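Subject: Re: Origin certificates under the Zisolora-Catacutan transit agreement
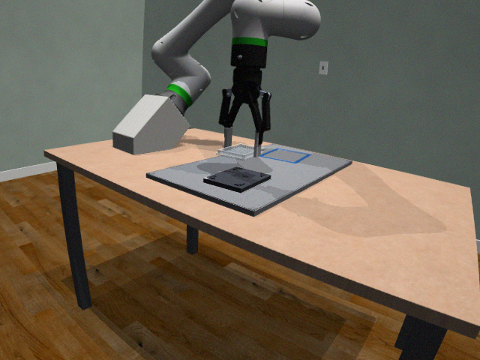

Rendering: robot arm and table

Tuesday, May 17, 2022
From: Annunziata Rinaldi
To: transit-agreements list

Felicidad,

Replies to your two points, in order.

Article 9 covers goods in transit only. It does not cover goods that are unloaded, stored and then sold on from the bonded area at Ivumitz. For those the ordinary tariff schedule applies from the day of unloading, and the certificate of origin has to be the long form. The short form is accepted where the seals are intact on exit and the declared weight is under 2,000 kg per consignment. Above that weight the long form is needed in every case.

On the fee: the text signed by the two trade ministries gives 80 per certificate, payable once. The figure of 1,570 in the earlier draft was a yearly charge for registered carriers and was dropped in the final round. Arnar Holst has the marked-up copy showing the deletion, at Annex C, second page. Some border posts are still working from the draft. If a carrier is asked for the yearly charge, they should pay under protest and keep the receipt. A refund claim goes to the customs office that took the payment.

I have no date for the joint technical group. The agreement says it meets within six months of entry into force, so November at the latest if ratification goes through this month. Pacita Dimaculangan is collecting items for the agenda.

Annunziata

Felicidad Layug wrote:

> Dear all,
>
> I have read the English text of the agreement twice and
> am not clear on Article 9. Does it apply to goods held at
> Ivumitz for more than 30 days? Our members have roughly
> 1,030 consignments a year on that route, and a good part
> of them are split there and sold to Drumix or other
> buyers inland.
>
> Second, two carriers were told at the border that they
> owe a registration charge of 1,570. I cannot find this in
> the signed version. Rogelio Navarro thinks it comes from a
> side letter, but he has not seen one either.
>
> Also, has a date been set for the technical group?
>
> Regards,
> Felicidad

P.S. The 30 days you mention is in Article 11 and concerns the validity of the seals. It has no bearing on storage. Storage time in the bonded area is set by the local port rules, which the agreement leaves as they are.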